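Staff bulletin – Operations and Facilities
June

Item 4. Fetch-and-carry robots: planning moves to the simulated house

Staltum will carry out the next stage of its fetch-and-carry program in simulation before any further units are assigned to client residences. The change follows a review led by Dilruba Gunawardena and affects the 12 members of the home support team, whose duties until now have included walking each route in person and correcting the robot by hand.

Under the new arrangement, support staff will set the tasks, place the objects and review the completed runs from a desk. Two positions have been retitled as run reviewer, and training for them takes nine working days. No posts are being withdrawn. Evening visits, which had been the subject of repeated comment from the team, will be limited to final checks.

The rooms in the Cestinden model are furnished as ordinary living and working space. Objects to be found may be left on a seat, on a table or on the open floor, and reviewers are asked to record what the robot could have seen at each point before judging its choice of route.
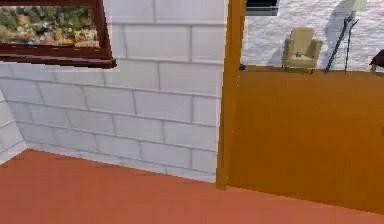

Views from the simulated house, as reviewers receive them.
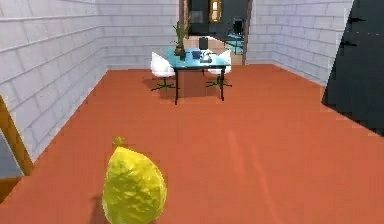 Sumaiya Khan wrote in response to the draft of this item that desk review is easier on the knees but harder on the eyes, and that 43 runs in one shift had been too many. She asked that reviewers keep at least one residence visit a month, so that they do not lose their feel for how people live around the machines – where they set down a cup, which doors they leave open. Joar Sjöberg added that he would prefer two.

Management has accepted the request for a monthly visit and will set an upper limit on runs per shift once the first training group has finished. Team members who wish to be considered for the reviewer positions should give their names to Blažena Charvát before noon on the last working day of the month.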